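Home Entries Older Newer Archive About

Monday, evening

Up at six, coffee, two slices of toast. I wanted to get the old desktop sorted before the week filled up, so I left the laundry in the basket and went straight out to the shop. It was cold enough in there that I kept my coat on for the first hour.

The plan for the month is simple. Zsófia Fülöp is moving her bookkeeping work to Dinport in August and wants a machine she can leave there, nothing fancy. I have a shelf of parts and too many old cases. Miyuki Kamata brought over a box of leftovers last week when she cleaned out her hallway closet, and between her box and my shelf there should be one good computer. I told Zsófia I would charge her for whatever I have to buy and nothing else. She said she would bring dinner. We left it there.

Spent the first part of the morning on Miyuki's box. Two hard drives, a bundle of power cords, a keyboard with the letter N missing, an optical drive, and a plastic bag of screws that she had labeled "screws." I tested the drives on the bench machine. One clicks and will go in the recycling. The other passed the short test and is now on the long one. It had 77 percent left on it when I came in for lunch and was still going when I locked up. I'll look at it tomorrow.

Then the tower. I like to have them on their side for this sort of work. You can get both hands down in there and a dropped screw stays where you can find it. The slide catches on the panel were stiff, as they always are on cases this age, and I pinched my thumb. There's a blood blister coming. The panel is off now. Zsófia asked what she was getting, and I wrote and told her.

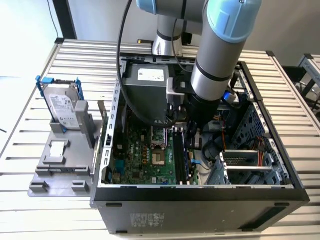
Does it need a whole new motherboard, with no processor in it? A processor that fits the socket, some paste and a cooler should be enough, and the board stays where it is.

She wrote back "is that all of it?" and I said more or less, minus the part that does the thinking. She sent a thumbs up. I'm not sure she was reassured.

The board is a Dell, so I have to be a little careful. Their boards can be picky about which processors they will start up with, and I would sooner read the list for an hour than order the wrong one and send it back. I wrote the board number on a sticky note, put the note in my shirt pocket, and then spent a while looking for the note. The socket is open to the air with nothing over it, and that makes me nervous. The pin area does not forgive a sleeve or a dropped screwdriver. I have a plastic cover somewhere, left over from the Takeda job. If I can't find it I'll cut one out of a takeout lid.

Lunch was soup from the freezer. Read the mail. The gas bill went up again.

After lunch I called the parts place in Varska. The man there has two processors on the list that would work, both used, both tested. The cheaper one is 90 dollars with the cooler thrown in. I thought that was high and said so, and he said I was welcome to look elsewhere, and I did, and it wasn't high. I called him back and he was decent about it. It ships tomorrow. Zsófia says fine.

I asked him about memory too. He wanted more for two sticks than I was willing to pay, and I have a drawer full of it anyway. Went through the drawer after I hung up. Most of it is too old or made for laptops. I found one matched pair, 8 gigabytes together, and set them aside in an envelope with Zsófia's name on it. She runs a spreadsheet and a browser, so that will do her. If she complains I can add more later.

The power supply I'm leaving alone for now. I'll put the tester on it before anything new gets plugged in. I lost a good board to a bad supply once, the winter we had Darkent's old office machines stacked up in the garage, and since then I test every one, even if it came out of a running computer the day before.

Worked on the paperwork side for the rest of the afternoon. I keep a sheet for each build now – what came from where, what it cost, what was tested – and it has saved me a few arguments. This one is short so far. Case and board from my shelf, drive from Miyuki if it passes, memory from the drawer, processor from Varska. Still to find: a cover for the empty drive bay, and a Wi-Fi card, unless the office in Dinport has a cable near her desk. I need to ask her that. I forgot to ask her that twice today.

Miyuki called around dinnertime wanting her power cords back. Not all of them, 3 of them. She had thrown out the wrong bundle and now her printer doesn't work. I said she could come by any time before noon. She asked if the hard drives were any good and I told her one was. She wants to know if there are pictures on it. I hadn't looked, and I said I'd check before I wipe it, so that has to go on the sheet as well.

Swept the floor, put the coat back on, locked the shop. Leftover rice and eggs for supper. My thumb is throbbing. It's supposed to rain until Wednesday.

Tomorrow: check the long test, find the socket cover, ask Zsófia about the cable, do the laundry.

Contact | Copyright, all entries by the author | Back to top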